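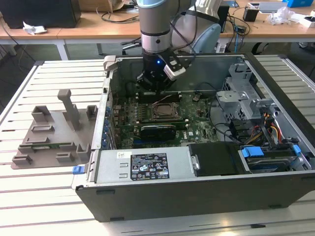
One parent in Stutton told us in February that she did not understand why her daughter should learn to write a letter when everybody sends messages by phone. She asked this in a friendly way, at the end of the evening session, and two other parents agreed with her. We start the report with her question for the reason that it has followed us during the whole period, and it changed how we teach the second part of the course.

Progress report to the Wokura Fund
Project: Writing for Daily Life, evening courses for adults and older students
Organization: Hakley Learning Center
Period covered: the second half of the grant

1. Short overview

The grant supports evening writing courses in two places, Hakley and Stutton. The course is free for the learners. It is meant for people who can speak English well enough for work and shopping, but who avoid writing it. Many of them ask a child or a neighbor to fill in forms for them. In our application we promised to open the Stutton group, to print a workbook, and to prepare local people to lead the groups after the grant ends. The first two are done. The third is partly done, and we explain the delay in section 5.

The Hakley group continued without a break. The Stutton group opened later than planned, as the room at the library was being painted. We used the waiting weeks to visit the places where we expected to find learners: the laundry, the bus depot, the two churches and the clinic. These visits brought more people than the printed notices did. We would plan such visits from the beginning if we did this again.

2. The courses

Each session starts at 6:30 in the evening and lasts two hours, with a break for tea. In the first hour the learners write something short. It can be a note to a teacher about a sick child, a complaint about a bill, or a message to a landlord. In the second hour they read the texts in pairs and improve them. The leader does not collect the texts and does not give marks. We discussed this a lot before the start, and some learners were unhappy with it at first. They had been to schools where everything was marked in red, and they felt that a teacher who does not mark is not working. After some weeks the complaints stopped. Now a learner who wants corrections can ask for them, and the leader writes them in pencil.

The question of the parent in Stutton made us look again at our list of topics. It was made by us, and it had too many formal letters in it. We asked both groups to bring the last thing they had to write, or the last thing they wanted to write and did not. The answers were different from our list. People brought online forms, short messages to a supervisor, a review of a car repair shop, and a speech for a wedding. Several learners said that a message to a supervisor is harder for them than a letter, for it must be short and still polite. We took out two of the formal letters and put in work messages and online forms. The letter to a school stayed, as the learners wanted it.

In Stutton, parents may bring children older than 12 to the session. This was not in the application. It started when a mother had no other place for her son, and it worked well, so we allowed it for all. The older children write the same tasks as the adults and sit at a different table from their own parents. We ask for this separation, as otherwise the child writes the text and the parent watches. We would like to hear if the Fund has an objection.

3. The workbook

The workbook was the largest single cost in this period. It was printed by Catacutan Press, who also printed the materials for our reading course in the past. We ordered 100 copies. The price was 3000 dollars, as in the budget, including the layout and the ring binding. We chose the ring binding so that the book stays open on a small table.

We made one mistake in the workbook. In the unit about dates, the exercise uses day-first order in one place and month-first order in the others. The learners found it before us. We printed a correction slip and put it in all the copies that were not given out yet, and the leaders corrected the others by hand. The file is repaired for the next printing.

The learners like the blank pages at the end of each unit more than we expected. Some of them use these pages for shopping lists and telephone numbers, and this is fine with us, as it means the book goes home and comes back. The unit they like least is the one on punctuation. It is too long and it explains the comma four times. We plan to cut it by half.

4. What we see in the learners' writing

We said in the application that we would not use tests, and we kept to this. Instead, each learner keeps the first text and writes the same task again near the end of the course. The leader and the learner then read both texts together. In most cases the second text is longer and the request in it comes earlier. Spelling changed less. We do not think that this is a failure, but we want to report it clearly, as the Fund asked us about spelling in its last letter.

The change we value most is difficult to show on paper. Learners began to write things outside of the course. One man in Hakley wrote to the bus company about a stop with no light, and he brought the reply to the group. The reply was polite and promised nothing. The group spent the second hour on an answer to it, and this was one of the better sessions of the year. Another learner filled in her own housing form and needed help with only one page.

Attendance in Hakley was steady. In Stutton it went down in the weeks when the factory added evening shifts, and it came back afterwards. We tried a morning session for the shift workers, at 9:30, but very few came. They told us that after a night of work they only want to sleep. We stopped the morning session after 5 attempts.

5. Local group leaders

Here we are behind the plan. We wanted to have local leaders ready in both places by the end of this period. Hakley has two, and they already lead sessions alone. Stutton has none who can do this yet. Two people started the preparation there. One of them moved away for work, and the other continues but asked for more time as an assistant. We agreed to this. A leader who starts too early can lose the group, and we have seen this in an earlier course of ours.

For the next period we ask for permission to move the unused part of the training budget forward. It would pay for the travel of a Hakley leader to Stutton until the local person is ready. The total of the grant does not change.

6. Money

Spending followed the budget in most lines. The room in Stutton was cheaper than planned, as the library did not charge us for the weeks of painting and gave a lower price afterwards. Travel was more expensive, mainly due to the visits described in section 1. The two differences nearly cancel each other. The full table with receipts is sent separately by mail, as the Fund requires.

7. Next period

The Hakley group will continue with the same schedule. In Stutton we will add a short session before the main one, for people who need help with the alphabet and with handwriting. There are several of them now, and they are too shy to say in front of the others that they need it. The leader will speak with each of them privately.

We will also correct the workbook and send the new punctuation unit to the Fund for reading before it is printed. If the Fund prefers to receive the file and not a paper copy, please tell us which format is best.

The parent from the beginning of this report is still in the group. She has not changed her opinion about letters. She did ask for help with a message to the school about the lunch fees, and she wrote it herself on the second try.

Hakley Learning Center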